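Skernia Labels, six months in: the little tag printer I keep telling everyone about

I've been meaning to write up the Skernia for ages, and after the third person in a fortnight asked me what the stickers on my storage boxes were, I've run out of excuses. So, a long one. Get a cup of tea.

The Skernia is a small thermal label printer that sits on a shelf and talks to your phone. You stick something to a box, a jar, a cable or a suitcase, you tap your phone against it, and up comes a page telling you whatever you told it to say. Some of the labels have a tiny NFC chip inside and some are plain paper with only text. The chipped ones are the reason to buy it. The plain ones are fine, but any label printer will do you a plain one.

I bought mine with my own money in October, at full price, and nobody at the company knows I exist. I'd used a Kisov before it for a couple of years, so I'll be comparing the two as I go.

What's in the box

The printer, a USB-C cable with no plug, one roll of 50 chipped labels, one longer roll of plain ones, and a fold-out leaflet in nine languages that manages to say very little in any of them. Ignore it. The app walks you through everything and does it far better.

It's a nice object. White, rounded, a bit smaller than a toaster and a good deal heavier than it looks, so it stays put when you pull a label off. There's one button on the front and one light. I like that. The Kisov had four buttons and I only ever learned what two of them were for.

Setting up

I had it going before the kettle boiled the second time. You plug it in, open the app, hold the phone on top until it buzzes, type in your wifi password and that's your lot. My other half set it up again on a second phone without asking me a single question, and that has never happened in our house with any gadget, ever.

One snag: it only works on the 2.4GHz band, and if your router lumps both bands together under one name it can sulk. Mine did, once. Moving the printer nearer the router for the first connection sorted it out and it has been fine upstairs ever since.

Making a label

You type a title, you add as many lines as you like underneath, you can add photos or a web link or a voice note, and you press print. The title comes out in ink (well, heat) on the label and all the rest lives behind the tap. It's such a simple idea and I'm still a bit giddy about it. A label the size of a postage stamp on the side of the boiler now opens a page with the pressure it should be at, the date it was last serviced, the phone number for the engineer and a short video of how to top it up. I made that in five minutes on the landing!

The voice notes I expected to ignore and now use all the time. When I'm up a ladder putting something in the loft I don't want to type. I hold the button, mutter "camping stove, the good mallet, spare pegs, two sleeping mats", and it's written down for me by the time I'm back on the floor. It gets most words right. It has never once managed "guy ropes", which it hears as something different every time, but the search is forgiving enough that I can find them anyway.

Oh, the search. On the Kisov you had to remember what you'd called a thing. On this you can type any word that appears in any list or note and it shows you every label it's on. I typed "adaptor" last week and found out I own far more of them than any household needs, spread over four boxes in two rooms.
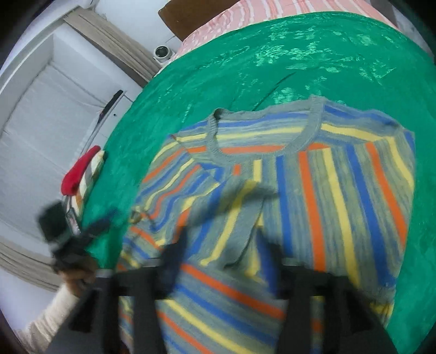 Reading them back

Any recent phone will open a label without the app. You hold it close, a little banner drops down, you tap the banner. It opens in the browser and there's no account to make and no nagging to download anything. That matters more than it sounds, as it means your visitors can use your labels too. We've got one by the spare bed with the wifi details, how to work the shower and where the extra blankets are, and it has cut down the morning questions no end.

Range is short, as it should be. You need the top of the phone practically touching the label. Older phones can be fussier and you have to hunt about for the sweet spot. A thick case makes it worse, and one of those magnetic wallets on the back stops it dead.

Metal is the other thing to watch. A normal chipped label on a filing cabinet or a biscuit tin won't read at all. Skernia do a special roll with a backing layer for metal, and it works perfectly, but it costs more and there's nothing in the leaflet to warn you. I wasted three labels on the fridge before I looked it up. I've since put a metal one on the inside of the fuse box door saying which switch does what, and of everything I've made, that's the one I'd keep if I had to give up all the others.

The app

Good, mostly. It's quick and the text is a decent size. You can lock a label with a PIN, which I've done for the one on the document box. You can edit what's behind a label as often as you like without printing it again, so when the contents of a box change you tap it, change the list, and shut the lid. That's where a pen and a bit of masking tape falls down every time.

Sharing is easy too. You invite someone by link and they can add and edit from their own phone. Changes turn up on the other person's screen in a second or two. We did have one afternoon when the same box got two different names, and the app kept both and asked me which I wanted, very politely.

What I don't love is the home screen. It shows your most recent labels as big square tiles, and once you have a lot of them you're scrolling for ever. There's a list view but it forgets you picked it each time the app updates. I've written to them about it and had a friendly reply saying it was on the list. We'll see.

Also, folders only go one deep. I'd like House, then Loft, then Box. I can have Loft, or I can have Box. I get round it by putting the room in the title, and it's fine, but it's a workaround.

Does it need the internet?

Partly, and I'd want to know this before buying. The printer will print without a connection if your phone is on the same wifi. The pages behind the labels live on Skernia's servers, so if you're in a cellar with no signal you'll get the title and nothing more, unless you have the app, which keeps its own copy. The free plan covers 60 labels with as many edits as you want. Past that it's a small yearly fee. I went past it in the second month and paid up quite happily, but I can see it annoying people who've just bought the printer.

You can download the lot as a plain spreadsheet whenever you like, photos in a zip alongside. I tested it before I paid. It took a minute and everything was there. That was the thing that made me comfortable, to be frank, as I've been stung before by a note-taking service that shut up shop and took two years of recipes with it.

Battery and noise

There's a battery inside, which I hadn't realised when I ordered it. I've carried it round the house, out to the shed and once to my mum's, and haven't run it flat yet. A full charge is meant to give you 135 labels and I've no reason to doubt it. It makes a soft whirr when it prints, quiet enough for an evening with the telly on.

How the labels last

Indoors, they look the way they did when I stuck them on. The ones in the kitchen get wiped and have come to no harm. Out in the shed the print on a couple has faded where the sun gets at them through the window, although the chips still read. They peel off plastic and glass cleanly. Cardboard is another story, as you'd expect, and takes a layer of brown with it.

They're not made for washing machines, by the way. Skernia say so plainly in the app and I believe them.

Against the others

The Kisov is cheaper and prints a sharper letter, and if all you want is tidy text on a spice jar I'd still point you towards it. It has no chips at all. Its app uses printed codes that you have to scan with the camera, which is fiddly in a dark cupboard and hopeless when the label is on a curve.

I borrowed a Sotelo for a weekend as well. Lovely build, much faster, and really made for small businesses. It wanted a tax code during setup! Great if you're running a stockroom, too much for a loft.

The Jilar isn't a printer. It's a pack of blank chipped stickers and an app, and you write on them yourself. If you're curious about the whole idea and don't fancy spending printer money, start there. The app is plain but it works, and the stickers are happy to be read by anything. I gave a pack to my brother and he's already asking about the printer.

Where I've ended up

According to the stats page, the household has tapped our labels 1,239 times since I set it up. I'd have guessed a quarter of that. A fair few will have been me showing off in the first week, but most weren't, and it's the dull ones that get used: boiler, fuse box, the box of chargers, the freezer list.

If they fix the folders and make the metal labels a bit cheaper I'll have nothing left to moan about. As it is, four and a half out of five, and I've just ordered two more rolls.

Update: a few of you asked whether the third-party rolls work. The plain ones do, as long as you get the right width. The chipped ones print but won't pair with the app, so stick to Skernia's own for those.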